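Claltis calls on holiday let firms to prove their "hotel-standard" claims

Friday, January 25, 2019

Holiday let companies should stop using the words "hotel-standard" until they can say what they mean by them, according to guest rights group Claltis.

The group has read the terms and listings of five letting brands and found that only two of them, Plornen and Dorico, offer any written definition at all. Neither definition would help a guest with a complaint. Plornen's runs to a single sentence and promises rooms "in keeping with guest expectations". Dorico's mentions clean bedding and then refers the reader to a page that no longer exists.

Claltis also asked guests for their own views last June and received 821 replies. Many said they had paid extra for a label they could not pin down once they arrived. Complaints covered late check-ins, missing bed linen, and cleaning fees added at the last step of booking.

"We keep being told that standards have never been higher," said Aldana Navarrete, head of policy at Claltis. "Fine. Which standards? Who checks them, and when? I have asked these questions of several firms and got back a brochure."
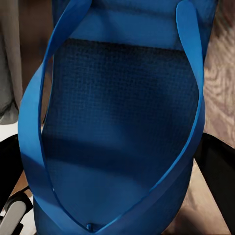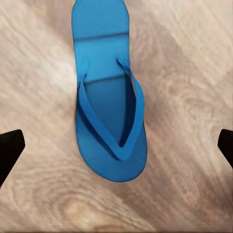
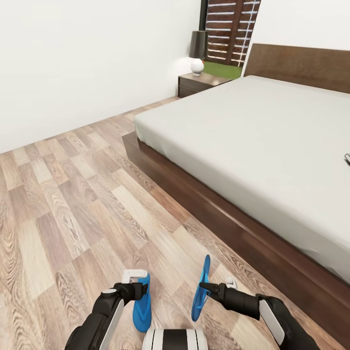
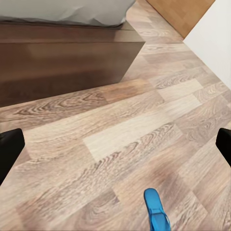 Computer-generated views: a blue bag, a blue flip-flop on the floor (second and fourth) and a bedroom.

The group is doubtful about the trade's answer so far, a badge scheme run by booking site Kekana. Firms apply for the badge themselves, pay a yearly fee and fill in a form. Claltis could find no sign in the published rules that anyone visits a property before the badge is given, or that a badge can be taken away.

"A badge you buy and can't lose is an advert," said Navarrete. "It may be that every home carrying one is spotless. Guests have no means of knowing — and on the present rules, neither does Kekana."

Claltis wants letting firms to publish a plain list of what is supplied in each home, show all fees on the first page of a booking, and name the person who deals with complaints. It has given firms five months to reply and will print the answers in full, including any refusals.

The group's notes on the listings, with the wording used by each brand, can be requested from the Claltis press desk.

ENDS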